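Puretti Toy Library — Frequently Asked Questions about the Play Kitchens

Many families ask us the same things about the play kitchens and the small cooking sets, so I have collected the answers on one page. If your question is missing, please write to us or ask at the desk in Tomumgate.

Who can borrow a cooking set?

Every family with a valid membership card can borrow. Grandparents and childminders can also have their own card. Nurseries and playgroups are welcome too, but they should write to us first, because the group loans are kept in a different cupboard and we must prepare them the day before.

How long can we keep it?

The loan is 20 days. You can extend it one time for another 20 days, if no other family has reserved the same set. Please ask for the extension before the loan ends and not after. We do not take money for late returns, but your card is paused until the set comes back.

How many sets can we have at home at the same time?

Two for each card. A large play kitchen, the kind that stands on the floor, counts as both.

What is the difference between a play kitchen and a tabletop cooker?

A play kitchen stands on the floor and the child plays standing in front of it. It needs space and in most cases a car to bring it home. A tabletop cooker is much smaller. It stands on a table, on a low shelf or on the carpet, and it can travel in a strong shopping bag. For a small flat I would always begin with a tabletop cooker. Children play with it sitting down, often two of them together, one on each side.

Do you have cookers that are not pink or red?

Yes, this is asked very often. Our mint-green cooker is one of the most reserved toys in the catalogue. It is a compact plastic set with soft, rounded shapes, and the pot has its own lid. You find it as number 113, under "Kitchen, small". 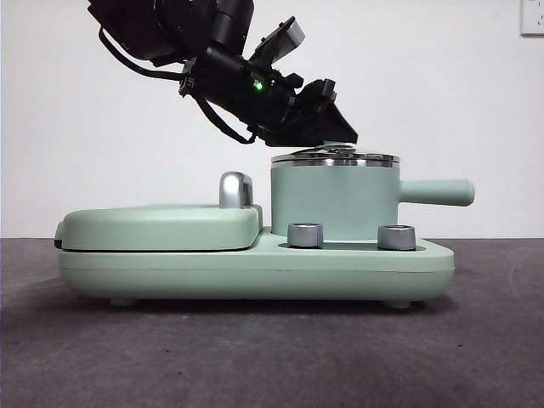

No. 113, mint-green toy cooker with lidded pot.

The long base has rounded ends, and parents of children who are just learning to walk tell us they like this. Please put it on a flat surface all the same, and not near the edge of the table.

From what age is it suitable?

Please look at the label on the bag of each set, where we write the recommended age. It is not the same for all of them. The cookers themselves are simple, but some bags contain small play food, and small play food is not for a child who still puts everything into the mouth. If you have children of different ages at home, you can ask us to keep the small pieces at the library. We write this on your loan card, so you will not be asked for them when you return the bag.

My child has difficulty to hold small things. Which set do you recommend?

Come and try before you borrow. The knob on a lid can be too small for one child and just right for another, and it is hard to say this from the catalogue. We have a table by the window where children can try the sets as long as they want. For some children we recommend to begin with the lid only: lift it, put it back, look what is inside. It is a good game already, also without any food in the pot. If you work with an occupational therapist, bring her advice with you and we will look for a set together.

Can we put real food or water in the pots?

Dry food is allowed if it is big, for example large pasta shapes. Please no rice, lentils or flour. They go into the seams and stay there for years. Water is allowed only in the loose pots and bowls, never in or over a cooker. And of course no toy pot may ever go on a real stove or in the oven.

How should we clean the set before we return it?

Wipe it with a soft cloth, warm water and a little washing-up liquid. Go along the seams with a dry toothbrush, then let everything dry with the lids off. Do not use the dishwasher. Do not use bleach or scouring cream either — they make the coloured plastic dull, and we cannot repair this.

Stickers come off better with a drop of cooking oil. If a sticker does not want to come off, leave it and tell us.

A part is lost. What now?

Tell us when you return the set and do not worry too much. Most lost parts are found under a sofa some weeks later, and you can bring them at any time. Lids and knobs are the parts we miss most, so please look for these first. We keep a box of spare lids in different sizes, and often one of them fits.

Can I give you a play kitchen that we do not need any more?

Yes, if it is complete and stable. Please send a photo first. We cannot take wooden kitchens with loose doors at the moment, as the shelf in the workshop is full of them already. From May we will also accept donations at the Leclerc bookshop, but small toys only.

Do you deliver?

To Tomumgate and Momovberg, yes, for the large kitchens. Tabletop cookers must be collected at the desk. For delivery we need somebody at home who can help to carry, and please tell us if there are stairs.

Can I reserve a set by telephone?

Yes. Have your card number ready and also the catalogue number of the toy. We keep a reserved set at the desk until closing time on the day we agreed with you, and after this it goes to the next family on the list.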